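urkau-requests

Message request sorting for the Flurent chat app. README is behind the code, sorry, will catch up in January.

What it does: takes DMs from people you don't follow and puts them in one of 6 trays. Default tray is "later". Blocked senders never reach a tray, they get dropped at the server.

Labels came from 607 opt-in threads, English and Turkik mode only. 71 were tossed as duplicates. Names and phone numbers stripped befor labelling.
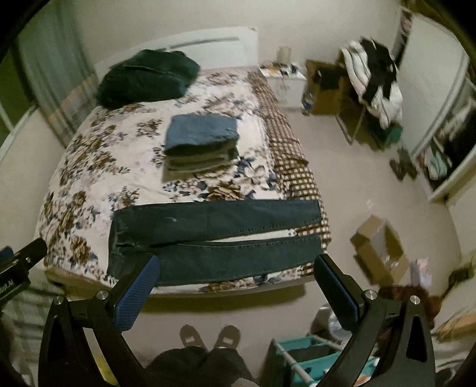
Known problems
Group invites still land in "later". Emoji-only messages get flagged as spam way too often. Colour badges don't show on the Safavi client, use the text ones.

To run: copy the sample config, set your tray limit (max 19), then start the worker. Restart it after any config change, it wont pick them up otherwise.

Licence: see LICENCE file.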